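Maswood, notes on the save system
January 5, 2019

I wanted to write this post before the holidays, but I was sick and then I was lazy. So now I write it.

Maswood is still a small game about walking in a forest and repairing old bridges. In the last build, the player could save only at the eleven bridges. I liked this idea very much. I thought it would make each bridge feel important, like a place where you can finally sit down. Then I watched my cousin play. She walked for a long time in the north part, fell in the river, and lost everything she had collected. She did not complain, but she put the controller on the sofa and went to make tea.

After that I began to write a new system. The game now keeps a small record each time you enter a new area, and the bridges give you a full save like before. The record is only 163 kilobytes, so the old laptop can write it without a pause. The difficult part was the weather. If you load in the middle of a storm, the rain must continue from the correct moment – before, it always started again from the first drop.

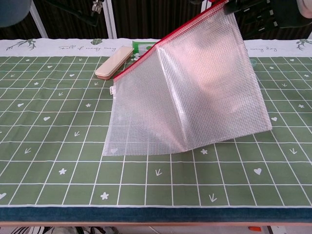
Pentti Savolainen wrote under my last post that he would prefer no saving at all between bridges, because the fear of the river is the best thing in the demo. I understand him. For players like him there will be an option in the menu, called "Bridges only", and I will test it as seriously as the normal mode.

What is not ready: the map does not remember your own marks after loading, and the fox sometimes appears twice. I know about the fox.

The next build should come in March. It will have the new saves, the village of Skollcombe with its market, and about 300 lines of dialogue that Debora Melis has corrected for me. If you still have the old demo, please delete your old save folder first.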